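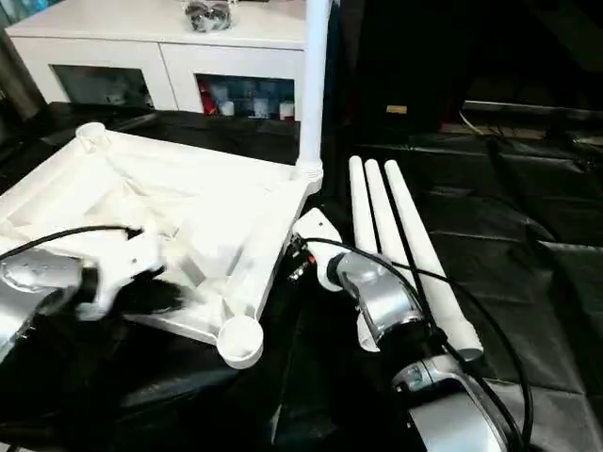 Can a robot do your chores yet? I get asked this a lot, mostly by kids who have a messy bedroom waiting for them! My answer is "a few of them, slowly." Take putting together a piece of plastic furniture. You'd grab a pole, find the round socket in the corner, and push. Easy, right? Now look at the white square base and the tubes lying next to it. They're all the same color, so a robot has to work out where one part stops and the next one starts. It has 2 arms to do it with, and each arm ends in a gripper that is a lot simpler than your hand.

Your hand is amazing, by the way. Close your eyes and pick up a sock. You knew it was a sock, didn't you? Your skin told you it was soft, and your fingers squeezed just hard enough. Lots of robots can't feel much at all – they mostly have to look.

So how do they learn? Practice, same as you with your shoelaces. A robot might try one little job 400 times, and then somebody moves the table and it gets muddled (I'd be cross too).

Shops and factories are a bit easier, as the boxes there often come in the same few sizes and go to the same spots. Your house is much harder. There are toys on the stairs, a cat in the laundry, and a spoon under the couch where no spoon should be.

Will robots fold your T-shirts one day? I think so, but I don't know when. Until then, you'd better go pick up that sock.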